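Write the House Rules Down: In Praise of Small Standards for Robots That Tidy Up

By Merle McKinnon

I love a good standard. I know how that sounds, and I have watched enough eyes slide towards the door at parties to keep it mostly to myself, but I do love them. A kettle plug fits the wall because some people once sat in a room and argued about millimetres, and every morning I get tea out of that argument. So when Hongmei Dong asked me to come and talk to her group about what a rulebook for table-clearing robots might look like, I said yes before she had finished the sentence.

The talk was on a Friday, in Fulham, and I had prepared far too many slides. I got through 9 of them. The rest of the afternoon went on one question from Jinlong Zeng, which was roughly this: if a person and a robot both clear the same table after lunch, should they be judged by the same rules?

My first answer was yes, obviously. My second answer, which took me most of the train journey home, was that we have never written the person's rules down, so we would have to start there. And what a lovely job that would be!

Think of what's left after somebody has eaten. A cup with a lid and a straw. A bowl with nothing in it, and another bowl with two crayfish still in it. A big shopping bag at the end of the table, open at the top. 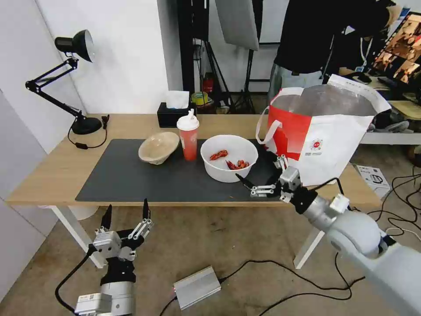

Now, is the food rubbish? A person in the room would look round and say "Are you finished with these?" and the matter would be settled in two seconds. We do it so easily that we don't notice we have applied a rule, and quite a strict one: never throw away food until its owner has let it go. I'd put that as rule one in any household code, and I'd want it written so that a machine has to pass the same test. Silence doesn't count as a yes. An empty chair doesn't either.

Guilan Li, who has spent longer on this than I have, thinks rule one should be broader and cover everything with contents. A cup counts as full until shown otherwise. I have come round to her view. You can't always tell from the outside of a cup what is in it, and a drink dropped into a bag of dry packaging is a small misery for whoever carries the bag downstairs. Her wording, from the draft we have been passing back and forth, is "Treat as full, carry upright, ask before disposal." Eight words! I have read entire chapters on risk that said less.

The draft, by the way, is called the Nivard notes, after the street where the first version was typed up. It began in September as a list of 30 rules and is now down to 28, and I am prouder of the two we removed than of several we kept. One of them said that the robot must always work from left to right. It was there for tidiness, it helped no one, and Junhao Jiang asked what would happen if the bin was on the left. Out it went. The other defined "clean" in a paragraph so long that two of us had read it in opposite ways.

That is the bit of this work I'd most like other people to get excited about. A rule for a machine in a room with people has to be readable by the people. If my neighbour can't look at rule twelve and tell me whether the robot has just broken it, rule twelve is a note to the engineers and belongs in a different document. There is nothing wrong with notes to engineers, and I have written hundreds. But the household code should fit on the side of a fridge, in a type size that doesn't need glasses.

I had a version of this argument years ago in Flakenness, where I was helping a small fish-packing firm sort out its procedures after it brought in its first automated line. The manual was a superb piece of work and lived in a locked cupboard. What people followed was a card somebody had taped up by the hand basin, with a few lines on it in marker pen. The card was mostly right. Where it was wrong, it was wrong in the same way every day, which made it very easy to fix. We threw our effort into the card, and I've been a card person ever since.

So what goes on the card? Lifting a cup is a good place to begin, because it's ordinary and surprisingly full of decisions.
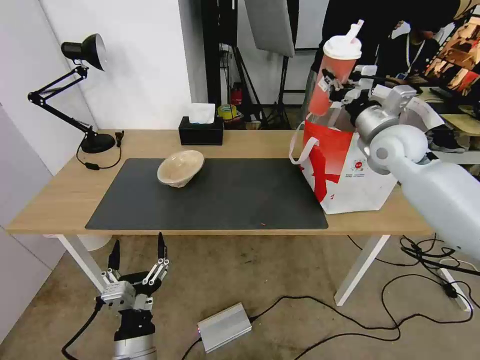 6 min read

Where do you hold it? By the body of the cup, we say, and never by the lid. Anyone who has picked up a takeaway drink by its lid has learned this one through the knees of their trousers. How far may it tilt? Here the draft has had its longest row. Junhao wanted a figure in degrees and I wanted "no more than a careful person would allow", and we have ended up with both, his in the technical annex and mine on the card. I think that's the right shape for nearly all of these. The annex lets a test house measure, and the card lets a person in the kitchen object.

Then there is height. Once the cup is up in the air it should take the shortest sensible path that doesn't pass over somebody else's food, a keyboard or a person's lap. I'd like to see that one adopted for waiters as well, while we're at it.

And then the bag. I could talk about bags for a week. A shopping bag at the end of a table might be the bin, or it might be somebody's shopping, and I don't believe any amount of clever looking will separate the two every time. Our rule says a bag is shopping until a person has named it as the bin, and that the naming lasts for one session only. Guilan calls this the Wei rule, after her cousin Wei, whose new gloves once went out with the noodle boxes in a household containing no robots whatever. The humans had made the very mistake we were worrying about, and with great confidence.

People sometimes tell me that this kind of thing is premature. The machines are still in workshops and labs, they say, so let the engineers get on and we'll write the rules when there is something to regulate. I understand the worry. Bad early standards do real harm, and I've seen one freeze a perfectly daft connector in place for a decade. But I think the point cuts the other way for the small domestic rules, the ones about manners more than machinery. They cost almost nothing to try. You can test them this evening with a colleague and a dirty plate. If they turn out silly you cross them off, as we did with our left-to-right business, and you have lost a line of text.

What you gain is a habit of asking early. The teams I've met who keep a card by the table talk differently about their work. They say "it put the cup down before it asked" where another group would only say whether the run had succeeded or failed. A success rate is worth having, of course, and I'd never want to do without one, but it can't tell you whether you'd be happy to have the thing at your own lunch.

I would add one more group to the conversation, which is the people who clear tables for a living. We had an hour with a café supervisor in the spring and she improved 9 of the rules before her coffee had gone cold. She told us that you always clear the thing most likely to spill first and the thing most likely to be wanted last. Our draft had no order of work in it at all, apart from the one we'd struck out. It has one now, and it's hers, nearly word for word.

There are parts we haven't cracked. Cables and floors, for one. The card says almost nothing about what lies under the table, and it should, given how many of us trip over a charger every week without any help from automation. Shared tables are another. If four people have eaten and three have left, who can say yes on behalf of the others? I have drafted that rule five times. Jinlong's suggestion is that the robot should move the doubtful items to one side and leave them there, and at the moment that is what the draft says, with a question mark beside it in Hongmei's handwriting.

If you run a kitchen, a canteen or a workshop and you have a rule of your own about clearing up, I'd love to have it. Send the exact words you use, swearing removed if you can manage it. The next round of edits starts with bowls.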